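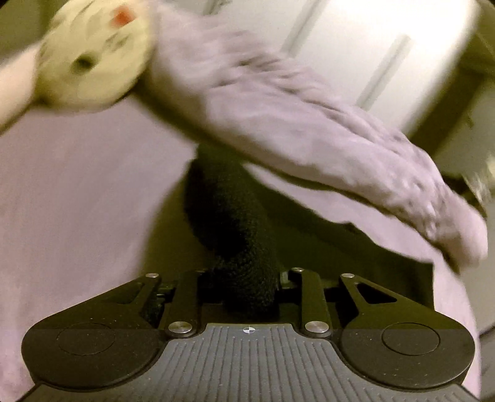
Linkage arms and screw heads, seen from behind.

Boards > Workshop > Fasteners and Finishes

Last updated: Friday

Stripped screws, what do you use?

bfriesen
Pulled 17 screws out of an old Lachance cabinet and 11 had chewed heads. I got most of them with a rubber band under the driver. Any better way before I start on the doors?
Brayden Friesen

tallowpot
Left-hand drill bit, slow speed. Half the time the screw backs out before you need an extractor.

Nettie_R
Rubber band never worked for me. I use valve grinding paste on the tip. One tub has lasted me eight years.

hinge_side
Don't drill first. You lose what's left of the head. Tap the driver in with a hammer, then turn.

tallowpot
Tapping is fine in oak. In chipboard you just crush the hole.

hinge_side
Never crushed one yet.

bfriesen
It's pine. Paste got two out tonight, the hammer got one. Still stuck on the bottom hinge. Are Clidetti extractors any good?

Nettie_R
Mine snapped on the first hinge. Get the Cemero set.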